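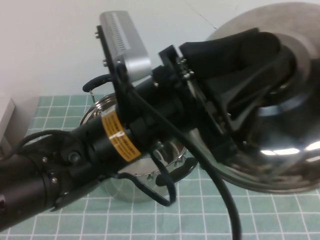

Neltton Community Kitchen – minutes of the cookware meeting, May

Pots first, as promised at the last meeting, and what a good turnout for it! The meeting opened at 6.30 pm in the kitchen itself, so people could handle things while we talked. The question was which pots we keep for soup night and which go to the Mandora hall. Everyone agreed the big stainless steel pot is a keeper, with that polished rim still shining all the way round, and the smaller stainless one with the black handles got nearly as much love. Several members said the small one is the pot they reach for first when there's only custard or a bit of rice to do.

Apologies: received from the Babalola Street group, who had a clash with their own working bee.

Minutes of the previous meeting: accepted, with one correction. The slow cooker was lent to Huvell, not given to them. We would like it back before winter sets in.

1. Soup night
A terrific result. We served 133 bowls at the last one, our best so far, and the pumpkin ran out before eight o'clock. The meeting thanked everyone who stayed to wash up. For the next one we'll do pumpkin again plus a barley and vegetable, and the barley will be started by 3 pm this time. There was a lively discussion about whether to put the chilli in or leave it on the side. On the side was carried, with much good-natured grumbling from the chilli supporters.

2. Stainless steel cookware
Agreed to keep all the stainless steel and stop buying aluminium. Members who have switched at home were very keen on this and brought plenty of cleaning tips. Bicarb paste and a soft cloth was the favourite for dull patches. Vinegar and warm water was suggested for the rainbow marks, and one member swears by a cut lemon. Steel wool is not to be used on anything with a polished finish – a sign will go up over the sink.
Handles to be checked for wobble before each soup night. Anyone who finds a loose one should put the pot on the bench by the pantry with a note on it.

3. Pots for Mandora
The hall at Mandora is setting up from scratch and has asked for whatever we can spare. We'll send the two enamel stockpots, the old steamer and the box of odd lids. Somebody asked if the odd lids were really a present. They were looked through on the spot and a surprising number fitted something, so they're going. Delivery by car next month.

4. Shelving
The lower shelf is overloaded and the big pots are hard to get out without kneeling. Moved that the heavy pots shift to the waist-high shelf and the plastic tubs go down below. Carried. Colour-coded labels were proposed (green for savoury, yellow for sweet) and went over very well. Labels to be washable.

5. Money
The raffle made $200, a lovely surprise given the rain. Of this, $48 was approved for new tea towels and a decent ladle. The rest stays in the kitchen account towards a second gas ring. Two quotes wanted for the ring before next meeting.

6. General business
The recipe folder is falling apart and needs plastic sleeves. Huvell have invited us to their preserving day and there was great enthusiasm for going, especially for the marmalade. Bring your own jars. A reminder that the back door sticks and needs a good shove to lock properly.

Actions
Sign over the sink – kitchen roster
Phone Huvell re slow cooker and preserving day – secretary
Pack and label the Mandora box – kitchen roster
Gas ring quotes – secretary
Sleeves for the recipe folder – whoever is next at the newsagent

Meeting closed 8.05 pm, followed by tea and a very good date slice. Next meeting same time next month, in the kitchen again.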